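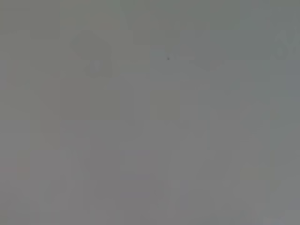
Photo: Bhupendra Vishwakarma / Menico course archive

Session 4: The tea room at Gundero

Gundero's tea room serves 110 pots a day, and the arm now shares that work with the staff. What a lovely case to study — small, ordinary and full of people's know-how!
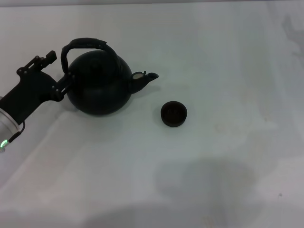 Fig. 2. Gripper on the teapot handle, cup to the right.

Look at where the grip sits, low on the handle. Staff now spend 45 minutes a shift teaching and checking, and their job titles changed in October.

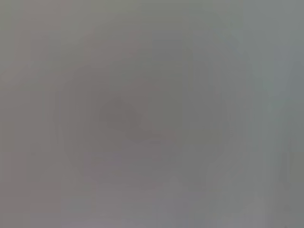

Fig. 3. Grey view with a darker patch near the centre.

Reading for next time: Chuang, chapter 2.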